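Nunddale Tabletop Sets

README, second release

Welcome! Nunddale is a collection of pictures of small household things on tables: plates in racks, fruit in baskets, snacks on trays, cups, cloths, spoons. If you care about how everyday objects sit together (and how they lean, overlap and hide each other), there is a lot in here to enjoy.

What you get

The release holds 3579 pictures, sorted into 40 table layouts. Each layout has its own folder with the pictures, a plain text list of the objects and a short note on the arrangement. The folders are named after the main object on the table, so dish racks are under "rack", and so on. Eleven of the layouts are new in this release, and those are my favorites - more color, more kinds of dishes, and finally some proper storage pieces instead of bowls on a bare surface.

The rack layouts

Dish racks are wonderful subjects. Plates standing on edge look completely different from plates lying flat, and a row of them gives you thin rims, big curves and slivers of color all at once. In the layout called Laxdal, a wooden rack with slats and dowels stands at a slant on a white table, holding a mint-green plate, a yellow one and a white one. A woven basket and a cloth-lined tray with Snickers bars share the table with it. 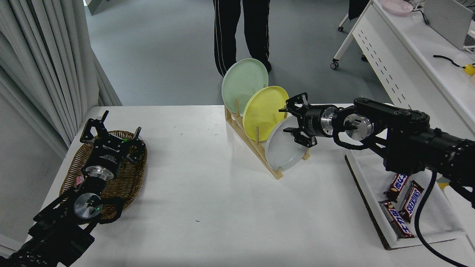 Sernen wrote in after the first release to ask whether plates in a rack should be listed one by one or as a set, and suggested that one by one would be far more useful for anyone studying how dishes overlap. I agreed right away! Every plate now has its own line in the object list, with its color, and the rack gets a separate line.

How the lists are written

Colors are everyday words: mint, yellow, light brown. Materials are only given when they are plain to see. Packaged food is listed by the name on the wrapper if it can be read, and otherwise just as "snack". Things inside baskets go under the basket, even when only a bit of them shows.

Known gaps

- Glassware is thin on the ground, with only 8 pictures so far.
- The cloth entries still mix up "napkin" and "towel".
- Two rack folders have the older list format. They open fine, but plates are grouped.

Coming next

The next batch is called Jikik and is all about drawers and cutlery trays. It should be ready in November. Corrections to the object lists are very welcome - please include the folder name and the line you would change.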